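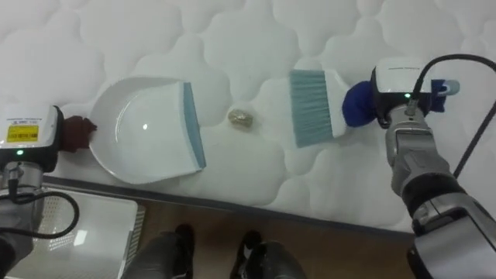

ゲストハウス Hetham 客室安全点検表(コメント付き)
点検日:3/27/21
対象:二階の客室、廊下、階段、リネン庫
記号:○ 問題なし △ 次の点検までに直す × 使用を止めてすぐ直す

点検項目は全部で29あります。○だけでコメントのない項目は、この版では省略しました。番号は元の表のままですから、途中が抜けています。私の日本語に分かりにくいところがありましたら、事務室のノートに書いてください。次の版で直します。

A 火災と避難

1 煙感知器が鳴るか 【○】
試験ボタンを押して、全部の部屋で音を確認しました。廊下の奥の感知器はほかより音が小さいですが、ドアを閉めた客室の中でも聞こえました。Movitzの旧型です。カバーに黄色い変色がありますが、割れはありません。

2 避難経路図がドアの内側に貼ってあるか 【△】
角の部屋の図は改装前のものでした。リネン庫の位置が今と逆になっています。新しい図を印刷して、英語の説明も同じ紙に入れてください。

4 階段と廊下に物が置かれていないか 【△】
踊り場にスーツケース用の台がありました。人は通れますが、二人が並んで下りるときにひざが当たります。台はリネン庫の横に移しました。元の場所に戻さないようにお願いします。

5 消火器の圧力と期限 【○】
針は緑の範囲です。管理番号392の消火器は、壁の金具のねじがゆるかったので、その場で締めました。

B 電気

8 コンセントの焦げ、割れ、がたつき 【×】
窓側の部屋で、机の下のコンセントががたがたします。プラグを入れると少し沈みます。テープを貼って使用禁止にしました。電気工事の方が見るまで、テープをはがさないでください。延長コードで代わりにすることも禁止です。

9 電気スタンドのコード 【○】
ベッドの脚がコードを踏んでいる部屋が前回はありましたが、今回はありませんでした。

11 非常灯 【△】
ブレーカーを落として試しました。階段の下の非常灯は点きますが、途中で暗くなります。電池の交換を注文してください。部品の番号は916です。

C 寝具と床

14 マットレスの縫い目、破れ、しみ 【○】
縫い目を指で一本ずつさわって確認します。目で見るだけですと、糸が切れているところを見落とします。Verstraeteから買ったものは縁の糸が細いので、角を特によく見てください。裏側も見ますので、持ち上げるときは必ず2人で行ってください。前に一人で持ち上げて、腰を痛めたことがあります。
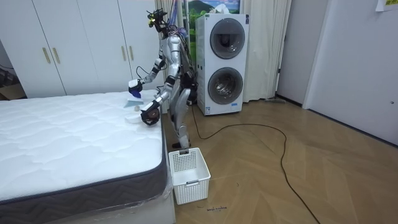
写真 大きな白いマットレスと、ヘリンボーン模様の明るい色の木の床

15 虫の跡がないか 【○】
縫い目のくぼみ、ベッド枠の内側、壁との間を懐中電灯で見ます。黒い点があるときは、シーツを外に持ち出さずに、部屋を閉めて先に連絡してください。隣の部屋に広がることを防ぐためです。

16 床のささくれと段差 【△】
廊下の床板が一枚、少し浮いています。くつ下で歩くと引っかかります。今日はマスキングテープで押さえましたが、これは修理ではありません。お客様ははだしで歩くことも多いですから、五月の連休の前に直したいです。

17 じゅうたんの端 【△】
入口のじゅうたんの角がめくれています。滑り止めのシートを入れると直ると思います。

D 掃除道具の保管
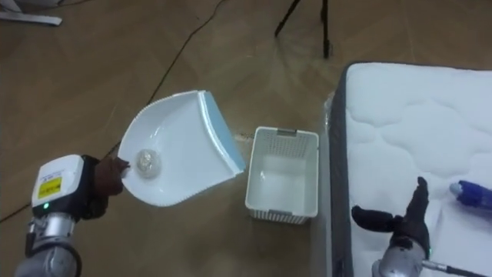
20 割れたガラスの片付けについて 【△】
客室でコップが割れたときの手順が、まだ紙になっていません。手で拾うことは禁止、ということだけ口で伝えています。大きい破片は厚い手袋で取り、小さい破片はほうきとちりとりで集めて、最後にぬらした紙で床をふきます。ちりとりは、前の縁が欠けていたり曲がっていたりすると、床との間にすきまができて、細かい破片がその下に残ります。写真の白いプラスチックのちりとりのように、前の縁に水色の薄い部分が付いている形のものは、その水色の部分も端から端まで指でなぞらずに目で見てください。破片が付いていると指を切ります。集めたガラスは新聞紙で包み、「ガラス」と書いてから捨てます。

21 洗剤の保管 【×】
リネン庫の下の棚に、塩素系の漂白剤と酸性の洗剤が並んで置いてありました。もれて混ざると有毒なガスが出ます。漂白剤はかぎのある上の棚に移しました。ラベルのない容器も見つかりました。中身が分かりませんから、においをかがないで、ふたをしたまま分けて置いてあります。

22 脚立 【○】
足のゴムは四つとも付いています。開き止めも動きます。

E 窓と水回り

25 窓の開き止め 【○】
全部の窓で、止め金具がきちんと止まります。Sirnmont通り側の窓は風が強いので、雨の日のあとにもう一度見てください。

27 浴室の手すり 【△】
体重をかけると、右の根元から小さい音がします。動きはしません。ねじを締めても音が止まらないときは、壁の中の下地を調べる必要があります。

28 お湯の温度 【○】
蛇口を開けてすぐの温度ではなく、しばらく流したあとの温度を測りました。設定の通りです。

直す順番
最初に8番と21番、次に11番、そのあと16番をお願いします。直した人は、この表の余白に日付とサインを書いて、事務室の青いファイルに戻してください。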